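wattimena-recipes - README

Cleaned up dump of the Wattimena family-style recipe cards, the ones that came out of the Zerkumby community cookbook project. 2,376 recipes, one row each. Text only, no nutrition info, don't ask.

Last touched in July. Version 4.

What's in the folder

recipes.csv - the main table
units.csv - every unit spelling we ran into and what it maps to
dupes.csv - 201 pairs that look like the same dish under two names. Left both in.
notes.txt - random stuff, mostly about flour

Columns

id, title, course, serves, ingredients, steps, source_page. Ingredients are split by semicolon. Steps are split by a pipe becuase people use semicolons in the steps. Serves is blank for 714 rows - the cards just didn't say. Please don't fill it with a guess and send it back to me.

Course is one of soup, main, side, bread, sweet, drink, other. "Other" is mostly pickles and sauces. A few breakfast things ended up in there too, will fix at some point.
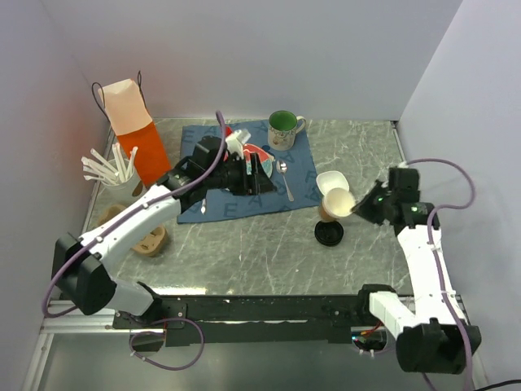
Can I scale the recipes up or down by multiplying the amounts?
For soups and most mains, sure, the amounts are plain numbers after the units pass. Breads and cakes not so well - pan size is in the steps as text and won't change with the rest.

Where it came from

Cards were typed up by hand from the Wivenetti binders, then run thru a spelling script. The script was a bit eager. It turned "mace" into "mice" in a bunch of places, I think those are all fixed now. If you find one, tell me the id.

Handwritten margin notes got dropped unless they changed an amount. Kind of a shame, some were good.

Known problems

- cups are US cups everywhere, even on cards that probably meant a teacup
- oven temps all in F, "slow oven" left as is
- accents missing in titles from the early binders
- Etix export adds an empty last column, ignore it
- titles not unique, use id

License

Free to use, share, cook from. Keep the source_page column if you repost teh table. For a printed book ask first.

To do

Sort out breakfast. Second pass on dupes. Split prep time out of the steps where there is one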